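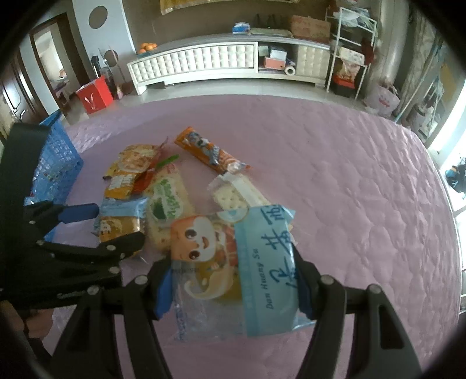 Dan Huang Su, still in the packet

Slit jaws for a pocket spectroscope – brass or razor blades?
Posted by Necati Kaplan, 23 Nov 2019
3 min read

Tube's done. 58 mm of brass, lathe turned, drawtube slides nicely after a lot of swearing and some metal polish. Grating is the 300 lines/mm film sort, glued to a ring at the eye end. Stuck on the slit now.

Plan was two brass jaws, filed and lapped on glass, one fixed and one on a fine screw. Filed the first pair last night. Held up to the window, edges look like a bread knife. Lapped again, better but still lumpy. Anyone done this by hand and got it properly straight? Or do I give up and use razor blades like everyone else.

trurkari
Razor blades. Snap one in half under a cloth, goggles on, glue the halves edge to edge. Ten minutes. You won't beat a factory edge with a file.

oldlapper
Disagree. Razor edges are sharp but thin, they get nicked the first time you clean them, and they rust. Brass is fine if you bevel the back first so you're only lapping a narrow strip. Sounds like you're trying to flatten the whole thickness?

Necati Kaplan
Yes whole thickness. Didn't think of the bevel. Doh.

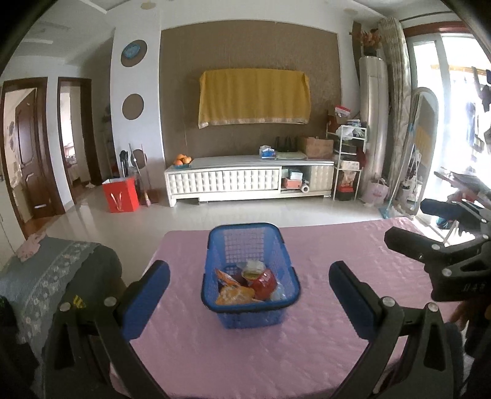 So bevel on the back at what, 45 degrees? Then lap just the front lip? I've got 700 grit and some old metal polish, nothing finer. Can't get to the shop till next week.

oldlapper
45 is fine, steeper is fine too. 700 is too coarse to finish on, but leave the polish on a bit of flat glass and go slow. Clamp both jaws together and do them as a pair, then any curve is the same on both and you'll see it when you flip one.

trurkari
Or – razor blades. He wants to look at street lamps, not measure anything.

hirkska_w
Bit of both? I lapped brass for mine and it was nice, but dust in the slit gave me dark lines right along the spectrum, and I blamed the jaws for weeks. Blow it out before you re-do anything. Also make sure the slit is parallel to the grating lines, mine was out by a hair and everthing went mushy.

Necati Kaplan
Could be dust on the second try tbh. Will check. Grating turns in its ring so that part's easy.

oldlapper
Don't glue it untill you've seen a sharp line off a fluorescent tube. The green one is best.

trurkari
Agree with that at least.

Necati Kaplan
Right. Bevel tonight, lap tomorrow. If it's still rubbish by December I'll buy blades and trurkari can gloat.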